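Tomdale Market News
July 11, 2021

The market hall kitchen opens again next week after its refit. Bakers can book it in blocks of three hours, and Flurnow members pay no deposit until the end of March. Bring your own tins and label anything left in the fridge. 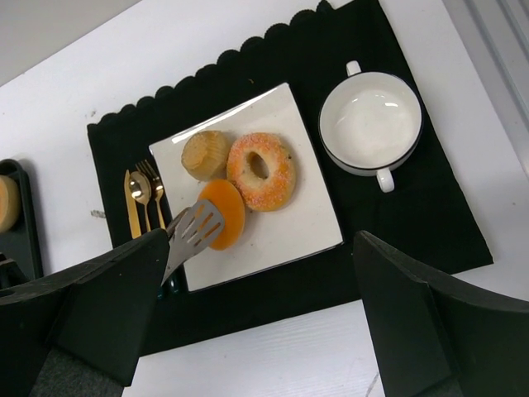

Stall fees

Fees stay the same for cake and bread stalls. We now have 9 regular bakers, and three pitches by the Kozan Street door are still free. Ask at the office before the hall closes.
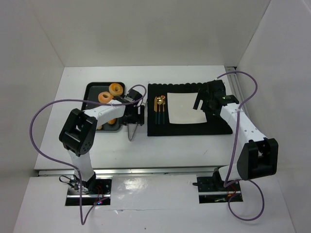 Ring-shaped bakes on a dark grey tray.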